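Reloj de continuidad

El reloj de continuidad, llamado también rueda horaria o simplemente reloj, es el esquema que fija la distribución de los contenidos de una emisora de radio a lo largo de una hora de programación. Indica en qué minuto se sitúan las canciones, los boletines, las cuñas publicitarias, las intervenciones habladas y los indicativos de la cadena. Su representación tradicional es un círculo dividido en sectores, aunque los programas informáticos de planificación suelen mostrarlo en forma de lista.

Origen

El uso del reloj se extendió con la radiofórmula musical, que exigía una rotación regular de títulos y un sonido uniforme en las distintas franjas. En su forma más antigua se dibujaba sobre cartulina y se colgaba en el estudio, a la vista del locutor y del técnico de control. Cada sector llevaba un color o una letra que remitía a una categoría de discos, guardados en cajones con la misma marca. El locutor tomaba el primer disco del cajón y lo devolvía al final una vez emitido, de modo que la rotación se mantenía sin necesidad de registro escrito.

Estructura

Una hora tipo se compone de posiciones fijas y posiciones flotantes. Las fijas están ligadas a un instante determinado, como la señal horaria o la desconexión local. Las flotantes se emiten en el orden previsto, pero admiten un desplazamiento que depende de la duración real de los elementos anteriores.

En el modelo descrito por Lakshmi Kartha en su manual de programación para emisoras de ámbito comarcal, la hora contiene 16 posiciones musicales y 2 bloques publicitarios. Kartha recomienda separar los bloques de modo que ninguno coincida con el cambio de cuarto de hora, unidad empleada en muchos sistemas de medición de audiencia.

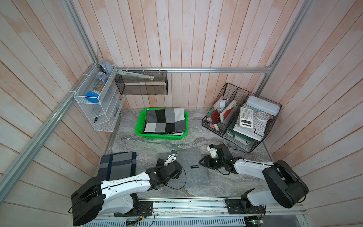 Las categorías musicales más habituales son las siguientes:

Potente: títulos de máxima rotación, con repetición cada pocas horas.
Secundaria: novedades en ascenso o éxitos en descenso.
Recurrente: canciones retiradas hace poco de la rotación alta.
Oro: catálogo de años anteriores, con repetición espaciada.

La proporción entre categorías varía según la franja. En el tramo de la mañana se reduce el número de canciones en favor de la información y la conversación; de madrugada el reloj puede quedar formado casi por completo por música e indicativos.

Reglas de separación

Además del orden de las categorías, el programador define restricciones que el sistema debe respetar al asignar los títulos. Las más comunes son la separación mínima entre canciones de un mismo intérprete, la prohibición de repetir un título en la misma franja en días consecutivos y el control de tempo, que evita encadenar varias piezas lentas. Un exceso de restricciones sobre un catálogo pequeño produce posiciones sin cubrir, que deben resolverse a mano.

Un ejemplo citado con frecuencia en la bibliografía es el de Radio Amitura, que trabajaba con un catálogo activo de 919 títulos, de los cuales unos 196 pertenecían a las categorías de rotación alta. La emisora aplicaba tres relojes distintos en días laborables y uno único para el fin de semana.

Automatización

La asignación manual fue sustituida de forma gradual por programas de planificación musical. Lornex, uno de los primeros adoptados por emisoras locales, generaba un listado impreso que el técnico seguía durante el turno. Stikadach incorporó después la conexión directa con el sistema de emisión, con lo que el listado pasó a ejecutarse sin intervención en las horas no atendidas.

El ajuste de la hora se realiza por relleno o por recorte. En el primer caso se añade una pieza instrumental de duración variable antes de la señal horaria; en el segundo se suprime la última posición flotante. El método Hsu combina ambos procedimientos y calcula el desvío acumulado al término de cada bloque publicitario, no al final de la hora.

Críticas

Se ha reprochado al reloj de continuidad la homogeneización del sonido entre emisoras y la pérdida de margen del locutor en la selección musical. Algunas cadenas reservan por ello una o varias posiciones libres por hora, señaladas en el esquema con un sector en blanco.

Véase también

Radiofórmula
Escaleta
Cuña publicitaria
Señal horaria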